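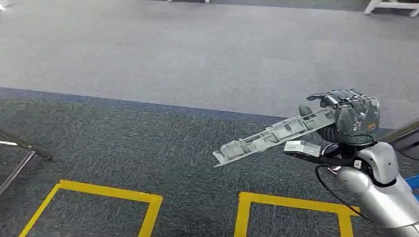 Talcombe handling cell: maintenance meeting, May 2025

Present: Saadet Kahraman (chair), Jamshid Akbari (minutes)
Apologies: Rerham site office

1. Minutes of last meeting
Agreed, with one correction. The wrist cable on order is the 800 mm one.

2. Right hand
Jamshid reported that the thumb was slow to close on the clear rail parts. He cleaned the thumb joint and ran the grip test again, 300 cycles, with 2 drops. Both drops came late in the run. Saadet wants the test repeated with the new cover before the hand is signed off.

3. Hand cover
The gray cover is creasing and wears at the knuckles. Bideck can supply the same cover one size down. Agreed to order two. The cover is to come off for every joint inspection and the fingers checked for grit.

4. Wrist cable
The loop hangs low and could catch when the arm turns. Jamshid to add a clip below the wrist joint and leave enough slack for full rotation. Power off and arm parked before anyone starts on it.

5. Floor marks
Yellow tape on the dark carpet to stay where it is until the arm has been recalibrated. Any tape that lifts is to be replaced on the same line. No vacuuming over the edges.

6. Sensor at the wrist
Sönmez sent the revised mounting sheet. Saadet has not read it yet. Carried over.

7. Actions
JA: repeat grip test, fit cable clip
SK: order covers, read Sönmez sheet, send both test logs to Rerham

Next meeting: after the covers arrive.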